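Projects > Fudmont Learning Store > Reports > April

Progress report to the Keskin Fund: stationery sorting and reissue

Prepared by Saadet Bayram, project lead

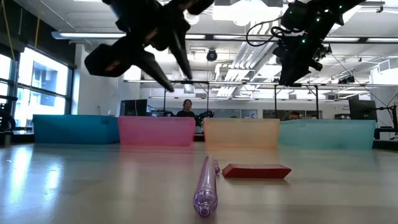 Sorting table with the blue, pink, orange and teal bins along the far edge.

Share 2 | Comments 0

1. Summary

The grant of £3000 was for setting up a sorting point for donated stationery and small classroom items, and for sending them back out to schools in usable sets. The sorting point is running. We have sent out 15 class sets so far and nearly all of the first round of donations has been gone through. Two schools are still waiting, Ulodska Primary and the Arkonora after-school club, and both have been given a date.

2. The sorting table

We started with cardboard boxes on the floor and gave that up in the first month. Sorting is now done on a light wooden table with plastic bins in a row at the back. The bins are different colours and each colour stands for a type of item:

Blue: writing tools
Pink: erasers, sharpeners and other small items
Orange: tubes, cases and holders
Teal: anything that needs checking or has a part missing

Items are put down at the front of the table and moved back into a bin. The bins are roughly the same size, so they stack in the cupboard at the end of the day. Most of ours are see-through, and it is easy to tell when one needs emptying. The blue one is solid and has to be looked into. We would buy a see-through one next time but do not plan to replace it out of this grant.

The table top is glossy and wipes clean. It does catch the light from the windows, and Younes Slaoui has asked for a blind. We have a price for this and will pay for it from the room budget.

3. What has been difficult

Tubes and pencil cases arrive in many shapes and take up more room than we allowed for. The orange bin fills first at every session. We have tried flattening the soft cases and keeping the long tubes upright in a crate under the table, and the crate works better.

Loose erasers were being put in with the pens. The labels are now on the front of the bins as well as on the lids kept in the cupboard, and the next session will show if that is enough.

4. Spending

Bins, labels and the table are paid for. Delivery costs are a little under budget. No change to the grant is requested.

5. Next period

Send the sets for Ulodska and Arkonora.
Run one Saturday session for families to bring items in.
Write up the colour list on one page so that other centres can use it.

Previous report | Next report | Contact | Back to Reports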